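Workplace > Tools & Equipment > Reviews

February, by the Housekeeping Desk

Review: the Hirkitz two-finger hand gripper, after a winter in guest rooms

I run housekeeping for a set of furnished apartments, and when the owners told us that folding and bed work would be "partly automated," the break room went quiet. What came in the door was smaller than anyone had pictured. The Hirkitz is a gripper you hold in your own hand. You do your normal job with it, it records how you did it, and the recordings go to teach a folding robot that should join us at the Whiteley building later on. I've used it most working days for a whole season now and I like it a great deal more than I thought I would!

First, the feel. The fingers are open triangular frames with rubberized pads on the inside faces, and those pads are the best thing about it. They take hold of a thin sheet corner almost as well as they take hold of a fat comforter. Fleece is a pleasure (it practically jumps into the grip), and plush blankets are nearly as good once you learn to pinch a ridge instead of stabbing at the flat part. Pillowcases took me longest. Satin ones I still do badly.

It is slower than bare hands, no question. The first week I was so slow that I finished the Piltby rooms well after lunch, and my forearm let me know about it. By the third week I'd stopped thinking about the trigger. We settled on two hours with it in the morning and then bare hands for the rest of the shift, and I'd tell any manager to plan it that way from the start and to cut the room quota on those days. Ours did, after we asked twice.

The unit costs $315, and you need a second battery.

What I didn't expect was how much it would make us talk about our own work. My crew all fold differently. One of us turns every sleeve in first, another starts from the hood, and for years that was just habit. Now we argue about it over coffee, and the
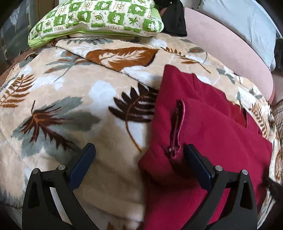 arguments are good ones. A hoodie tossed on top of a heavy throw is a different problem from a hoodie on a bare mattress, and the people who know that are the people who do it all day. We've sent in 2,931 folds between us so far, and everyone who recorded got a raise for the recording hours. That was in writing before we started. If your workplace is thinking of doing this, get that part in writing too.

Will the robot take shifts away? I don't know yet. The plan we were shown gives it the towels and flat linens, with the bedrooms left to us, and my shoulders would be very happy to never fold another bath sheet.

Small gripes: the carrying case from Fotinberg is too tight and the wrist strap twists. Otherwise, a great piece of kit. Four and a half out of five.

Contact us | Copyright, all rights reserved | Back to top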